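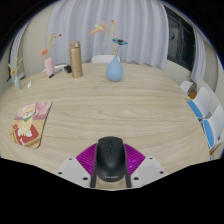

Computer mouse held between the fingers of a hand-held gripper. Mouse pad at left, vases along the far side.

How to Check a Desk-Tidying Robot Plan Before Your Staff Pay for It

By Nkechi Yusuf
04/12/2024

If your company is thinking about a robot to reset desks and meeting tables, somebody is going to hand your team a gripper and ask them to record themselves putting things away. The pitch is that your people show the machine how it's done for a few weeks and then never wipe down a meeting room again. I've heard it three times now, from three vendors, and I'd like to see it come true once.

I manage the shared floors at Ogbonna in Rellville. We signed up for a recording period with Tradia, whose desk-reset package is called Britis, and ran it in September. What follows is the procedure I would use if I had to do it over. It assumes you have a vendor, a room and some employees who have other jobs.

Step 1. Write down the job as it is done today

Do this before the vendor's first visit. Sit in the room at the end of the day and write what the person does, in order, including the parts that don't look like work. Our sheet for one meeting table started as "put mouse on pad, push in chairs, take cups." By the time Zainab Jibrin from reception had corrected it, it ran to a page. She checks whether a pen belongs to someone. She leaves the flowers alone unless they've been knocked. She knows which thermos gets picked up the next morning and which one has been forgotten since last week.

Keep that page. The vendor will come with a much shorter one, and the difference between the two is the work you'll still be doing after the robot arrives.

Step 2. Pick one task with a clear finish

"Tidy the table" isn't a task you can score. "Mouse on the pad, wheel end facing away from the chair" is. Agree on the wording in writing, and decide who calls it a pass. I would not let that be the vendor.

Start with something rigid that one hand can hold. A mouse is fair. A vase with dried stems in it is a bad first choice, whatever the demo video shows, and you should move anything breakable only if it will also be moved on a normal day. Clearing the table for recordings makes the numbers better and tells you very little about your own office.

Step 3. Set the recording hours and put them on the schedule

This is where we went wrong. Recording was described to us as something people could "fit in." Eight of our staff were trained on the gripper, and every one of them fitted it in by staying late or skipping something else. It's repetitive, your wrist gets tired, and you have to move slower than you normally would.

Put it on the rota as paid work, in short blocks, with another person covering the desk. If your budget won't stand that, you have learned the real price of the project early.

Step 4. Teach the grip, then watch people do it

Go through this with each person:

- Approach the mouse from behind, with one finger of the gripper on each side.
- Close until it is held and stop. Squeezing harder doesn't help.
- Lift clear of the table before you move sideways.
- Set it down flat on the pad and open fully before backing off.
- If you fumble, finish the attempt and mark it as a fumble. Don't delete it.

The last point caused arguments. Haoran Cheng, who ran the sessions for Tradia, wanted clean attempts. Our people wanted to look competent, so they were happy to throw away the bad ones. I can see why both sides liked that, and I still think you should keep a record of every attempt.

Step 5. Count what gets thrown out

Over four weeks we made 2060 recordings. Tradia accepted 907. The rest went for reasons such as moving too fast, poor lighting or a hand in the way. Some of those reasons are perfectly sound, but it was our staff time, and the monthly report mentioned only the accepted ones.

Ask for both numbers every week, with reasons listed. If rejections pile up for one person, look at the table height and the time of day before you look at the person.

Step 6. Ask what happens to the job

Get this answered before the recordings leave the building. The questions I'd put in the contract meeting:

- Whose hours are expected to shrink, and by how many?
- Who picks up after the robot when it stops, and is that in their job description?
- Can the recordings be used to rate how fast an employee works?
- Do the people who made them have any say in where else they're used?

We got a decent answer to the third one (no, in writing) and a lot of warm language about the others. Kayode Abubakar, who cleans our second floor, asked whether his shift would be cut. He was told the robot would "free him up." He asked what for. That is still an open item on my list.

Step 7. Test against the page from Step 1

When the vendor says the system is ready, bring out your original page and go down it line by line, in the real room, with real clutter. Leave a pen lying where pens end up. Leave a chair out. Time the robot, and time the person who has to stand there with it – that second figure goes missing from most sales slides.

We haven't reached this step. The date has moved twice. I'd be glad to be wrong about Britis, and if it resets a table without Zainab hovering beside it I'll write that up with the same care. For now our meeting rooms are reset by hand at the end of the day, by the same people as before, and it takes them a few minutes each.

Related articles

- Reading a Service Robot Contract: The Clauses on Staff Data
- Bartosz Tomaszewski on Covering Reception During Training Weeks
- Badge Gates at Rellville, One Year Later
- How to Write a Job Sheet With the Person Who Does the Job
- Booking Software and the Meeting Nobody Canceled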